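Grison Players' Council
Minutes of the Meeting held 14th March

1. Opening
The meeting was called to order by the Chair. A quorum was present. The minutes of the previous meeting were approved without changes.

2. Trumska expansion
The Council received the release notes for the Trumska expansion, the second paid add-on for Atdale. The publisher has set the level cap at 60. Members asked that the old harbor raid stay open to groups below the cap. The request will be forwarded to the publisher.

3. Co-op lobby size
A proposal to raise the lobby limit to 20 players was discussed. Members on older consoles reported long load times on the Cabrera map. The proposal was deferred until the next patch has been tested.

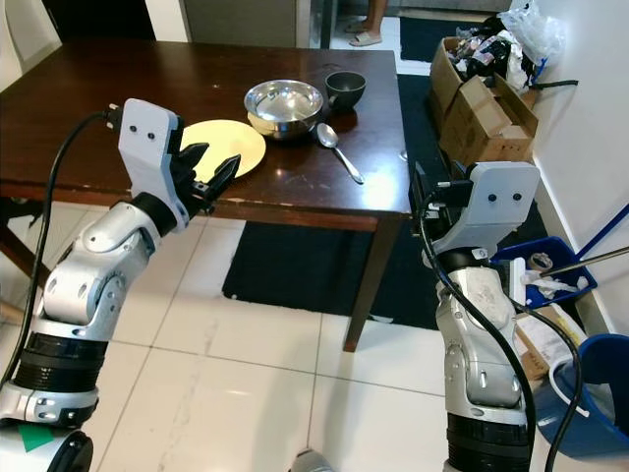
4. Save file errors
Error 3434 continues to appear when a host leaves during a boss fight. Members are asked to attach the game log to any report. Reports without a log will not be passed on.

5. Spring tournament
It was moved and seconded that the tournament be held in May, on the Cabrera map, in teams of 2. The motion carried. Character skins from the Trumska expansion will be allowed. Weapons from it will not.

6. Other business
A request for a separate voice channel for new members was approved.

The meeting was adjourned. The next meeting will be announced on the notice page.

Recent items
Atdale patch notes
Tournament rules and sign-up
How to find your game log
Minutes archive

Contact the Council | © Grison Players' Council | Back to top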